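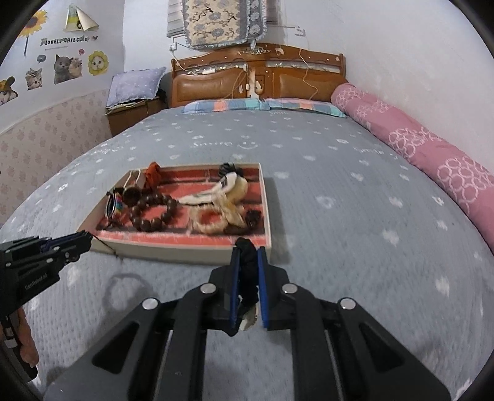

OK so, short intro this time, I'm typing this between loads of laundry and the spring rummage post is already late. Subject is bedrooms. Specifically getting them ready for summer before it gets hot and you lie there at 2 in the morning hating your comforter.

Every year people write in asking for the same thing so I'm putting it all in one place. Save it, print it, whatever.

Start with the bed. Strip it all the way. Mattress pad too. Most of us change sheets and forget the pad for, what, a year? Longer? Wash the pad warm, not hot, hot wrecks the elastic. If it has a rubbery backing don't put it in the dryer on high. I did that in my first apartment and peeled bits off the drum for weeks.

While the bed is bare, vacuum the mattress. Upholstery tool, slow, along the seams. Baking soda if it smells stale, leave it a couple hours, vacuum again. Ingvild Strand leaves hers overnight and sleeps in the guest room and swears it makes a difference. I don't have a guest room.

Turn the mattress if yours is the kind you turn. A lot of the newer ones you only spin head to foot, you don't flip. Look at the tag.

Winter bedding. Two rules. Wash it before it goes away, and dry it longer than you think. A comforter that feels dry on the outside can be damp in the middle and then it sits in a closet til September and comes out smelling like a basement. I run mine, take it out, shake it, flop it over a chair for the afternoon, run it again. Tennis balls in the dryer, yes, the old trick works fine. Loud though.

Don't use the vacuum bags for down. Synthetic, fine, squash it all you like. Down wants air. Old pillowcase, big cotton one, tie the top.

Got a long letter about this from Everett Halvorsen who has kept the same down quilt going for 27 years and thinks I was too casual about it last spring. Fair enough. His method: front loader at the laundromat, gentle cycle, half the soap you'd normally use, extra rinse, then an entire evening with the dryer on low. Brings a book. He says the mistake people make is too much soap, it never rinses out and the down clumps. I tried his half soap thing on a pillow and it came out better then any pillow I've washed. So. Listen to Everett.

What goes on the bed instead. Depends how you sleep. I'm a need-some-weight person even in July so I do a sheet and a thin cotton bedspread. The woven kind, a bit textured, so it doesn't look rumpled the second you sit on it. Prints hide a lot. Plain white looks lovely for one day and then a person eats toast.

If you're buying one, check the drop. That's how far it hangs down the side. Measure from the top of the mattress to where you want it to stop, double it, add the width of the bed. Write it on your hand. I can't tell you how many bedspreads I've returned because I went by the word "queen" on the package. With a thick mattress, queen means nothing. Go up a size.

And wash it before you use it the first time. Dark or medium blues especially, they bleed. By itself, cold. Cotton shrinks some too so don't buy it exactly to the inch.

Pillows. Fold one in half, let go. If it just lies there folded it's done. Dog bed stuffing.

Windows next. Take the screens down, hose them off, let them dry in the sun. Track gets an old toothbrush and then a damp rag. If the window sticks, a candle stub rubbed along the track, works on wood drawers as well. Curtains: if you've got heavy ones up, swap them now. If you've only got the one pair, at least take them down and run them on air-only in the dryer to get the dust out. 

On the sunny side, close everything by ten in the morning. Feels gloomy. Open it all up again when it's cooler out than in. Dong-geon Shim at the Sandgate hardware counter told me to put the fan IN the window facing OUT at night, with another window open across the room, and I thought he was kidding. He was not kidding. Pulls the hot air right out. Try it before you spend anything on an air conditioner.

Ceiling fans, flip the little switch so you feel the air coming down at you. And dust the blades first!! Pillowcase over the blade and pull back toward you, all the dirt stays inside. Don't do it over the clean bed. Ask me how I know.

Wood furniture. Headboards get ignored. They get hair product and hand grease on them and then dust sticks to that. Barely damp cloth with one drop of dish soap, then a dry cloth right behind it. For anything carved, a soft paintbrush, dry, gets in the grooves. Cotton swab for the stubborn bits. Skip the spray polish, it builds up in the low spots and goes cloudy. If yours squeaks or knocks the wall, tighten the bolts where it meets the frame (they work loose over a winter) and stick a couple felt pads on the back.

Under the bed. I know. Just pull everything out. Whatever you find that you forgot you owned goes in the rummage pile, and the rest goes back in something with a lid. Masaru Yokoyama uses old dresser drawers with casters screwed on the bottom, they're great, he offered to show people how at the June meetup if there's interest. Reply to this and I'll pass it on to him.

The little stuff. Nightstands, dresser tops, the place where bracelets and hair things and loose cords end up. My feeling is, one tray. Shallow so you can see what's in there. Everything that lives on top goes in the tray, and when it's full, something leaves. Tip it out on the bed every month or so and sort. Takes 5 minutes. If you find a charger you don't recognize it does not get to go back in.

Don't keep costume jewelry in the bathroom by the way. Steam kills it.

Moths, real quick, because of the wool. Cedar smells nice and doesn't do a whole lot once it's old. Sand it lightly to wake it up. What helps is putting wool away clean and sealed. If you suspect something already moved in, bag it and put it in the freezer for a good week, let it come back to room temp before you open the bag.

Order I'd do it in, if you only have one Saturday: comforter in the wash first since it takes all day. Then screens down. Then mattress, then under the bed while it's pulled out, then headboard, then floor. Make the bed last. Have someone bring you a sandwich.

I think that's everything. Oh, rummage drop off. Side door at the Cheon building, 17 Podeck Lane, same as last year, ring twice. Clean linens only please. No pillows, they can't take pillows. No single sheets without a mate unless they're flat ones, the animal shelter takes flat ones and old towels, seperate bag, mark it.

Next time: porch cushions, and why mine have mildew.

Filed under: Around the House, Seasonal, Bedding & Laundry

3 comments

Ziad Daher
The fan facing out thing is real. We did it all last summer in a third floor walkup on Skalungate. Only tip I'd add is close the other windows in the room it's in or it just sucks air from right next to itself.

Ingvild Strand
For the record the guest room is a fold out chair. But yes, overnight. Also do you have a fix for a bedspread that slides off one side every night? Mine is on the slippery side and I wake up with none of it.

Everett Halvorsen
Thank you for the mention. One correction, it's the extra rinse that matters most, I do it twice. And check the dryer for somebody else's gum before you put anything good in it.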